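## 4. Showing the arm a task by hand

Okay, the fun part! By now you've got the arm powered up and the gripper opening and closing when you tell it to (if not, go back to section 3 - I'll wait). In this section we record a demonstration, meaning you move the arm through a job yourself and Zindale saves the motion so you can play it back later.

I'm using the block-and-cup job all the way through because it's the one Tomomi Ikeda taught me on, and it's forgiving. The block goes in the cup, and that's the whole task.

### What you need on the table

- a cloth, any pattern, pulled reasonably smooth
- a flat piece of cardboard
- one small wooden block
- one plastic cup
- the stop button, on the side of your free hand

> **Caution:** Keep your fingers out of the gripper while the arm is in hand-guide mode. It feels floppy and friendly, but the gripper still closes at full force if you bump the pedal. I have the blood blister to prove it.

### Recording

1. Open Zindale and make a new task. Give it a name you'll recognize in September. I have 11 tasks called "test" and I regret every one of them.
2. Set the speed cap to 200 mm per second. You can raise it later on, but leave it there for your first few recordings.
3. Press **Home** and let the arm come to a full stop.
4. Switch to **Hand guide**. Hold the arm above the gripper, never by the fingers, and give it a gentle push. It should drift along with you. If it sags or pulls to one side, switch back and redo the payload setting from section 3.
5. Bring the gripper in over the cardboard with the fingertips pointing down, then press **Record**.
6. Move to the block, lower, and tap the pedal to close. Count to two before you lift. Those little pauses look silly while you're doing them, but playback goes much better with them in.
7. Carry the block to the cup, tap to open, back away, and press **Stop**.
8. Watch the replay on screen before you save. Toss anything where you hesitated in midair or changed your mind about the route.

Do this 6 times, moving the block and cup a bit each time. Try the cup upright in some and on its side in others. Mohcine Ait Brahim likes to swap the cardboard around too, and his recordings do hold up better than mine, so I've started copying him.

> **Note:** A recording longer than 42 seconds gets split in two when you save. The halves are fine, they just show up as separate entries and you have to join them from the **Edit** menu.

### If you'd rather use the remote

Some people (hi, Nesma) can't stand pushing the arm around and do everything from the handheld controller. That works too! Steps 1 to 3 stay the same. At step 4 choose **Remote** instead, and keep your thumb light on the left stick, especially going down. The last inch above the table is where most of us get into trouble, so switch to **Fine** before you get there.
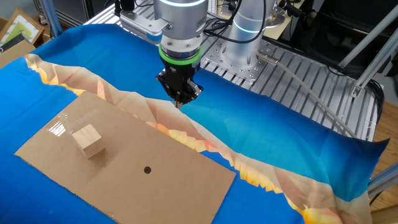
*Fig. 4-2. Fingertips just above the cloth, near the edge of the cardboard. Block and tipped cup are on the left.*

If your fingertips touch the cloth, stop and raise the arm before you move sideways. Dragging bunches the fabric up, the cardboard goes with it, and you'll be starting that recording over.

### Saving

9. Pick **Save set**, then tick the recordings you want to keep.
10. Press **Home** again and wait for the arm to park before you reach in to reset the table.

Playback is in section 5. Keep your hand near the stop button the first time through, even if the on-screen replay looked perfect.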